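3.2 Smoke detector placement in open-plan kitchens

The apartments in the Flirncombe building have no door between the kitchen and the living area. For this reason, the usual advice to keep the detector in a separate room from the cooking could not be followed, and we had to find a position which is a compromise between early warning and false alarms. A detector mounted close to the stove reacts quickly to a real fire, but it reacts also to toast and to frying oil. After several such alarms many residents remove the battery or cover the unit with a plastic bag, and from that moment the apartment has no protection at all.

We compared two positions. Position A was on the ceiling at the border between the kitchen floor and the living area. Position B was in the hallway, outside the bedroom doors. In both positions we installed one optical detector (Steditus) and one combined optical and heat detector (Mugo), so that each apartment had 4 units during the study. The units were connected to a logger, and the sounder was active only for the combined detector in position A. The residents were asked to cook as they normally do and to note each alarm on a paper form, with the dish and the method of cooking.

The logging period was 90 days and started in May. In this time the loggers recorded 506 alarm events in total. Events shorter than two seconds were kept in the data, although the manufacturer's manual recommends to ignore them. We think that a short alarm disturbs the resident in the same way as a long one, and for the question of acceptance it should be counted. Events during the weekly test were removed by hand.

Kitchens with a large window near the counter needed separate treatment. When the window is open, the air movement can push the smoke away from the detector or bring it faster to the ceiling border, depending on the wind. We therefore asked the residents to write also the state of the window on the form. Not all of them did this every time – the missing entries were coded as "unknown" and were not filled in afterwards.

Figure 2. Kitchen counter with a window at the left end. 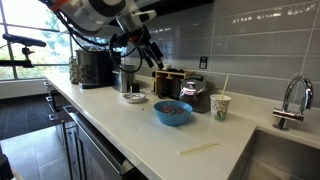 3.3 Sealing of cable and pipe openings

The second part of the survey concerned the wall between the kitchen and the common shaft. In this wall there are openings for water pipes, the exhaust duct and electrical cables. Openings behind the base cabinets are difficult to inspect, and in earlier renovation work they were often closed only with ordinary foam. We removed the back panel of the sink cabinet in each apartment and examined the openings with a lamp and a small mirror.

An opening was classified as sealed if no gap was visible on the kitchen side and the material was marked as fire rated. Where the marking could not be read, the opening was classified as doubtful and reported to the building owner. All doubtful openings were later closed with Jodar sealant, but this repair was outside the study period and is not included in the results of Section 4.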